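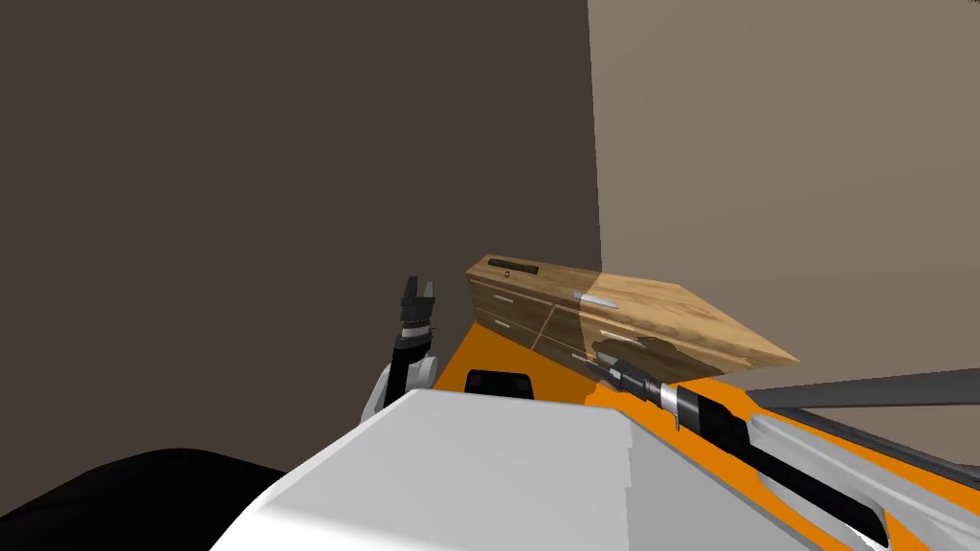 Cómoda de madera clara junto a la esquina, imagen generada por ordenador.

Lector de diagnóstico Sullier para tractores: dos campañas de uso

Compré el Sullier por 371 euros, cable incluido, para no llamar al concesionario cada vez que el tractor encendía un testigo. Lo uso en un Arkard con 3.339 horas y en la empacadora.

Lee los códigos de avería del motor y de la transmisión sin problemas y los borra si el fallo está resuelto. Los textos salen en español, aunque varios vienen mal traducidos. La pantalla se ve bien a pleno sol.

Lo que no hace: calibrar inyectores ni dar de alta una centralita nueva. Para eso sigue haciendo falta el programa de la marca — y el técnico que lo trae. En la empacadora solo reconoce los sensores del atador.

Anselmo Puma, que tiene el Semwal, más caro, me lo dejó una tarde. Entra en más menús y guarda el historial, pero cobra 100 euros al año por las actualizaciones. Las del Sullier son gratuitas; desde que lo tengo han salido 2.

El cable es corto y la funda no cierra bien. Para averías corrientes me sirve. Si el tractor está en garantía, yo esperaría.

Maritza Arboleda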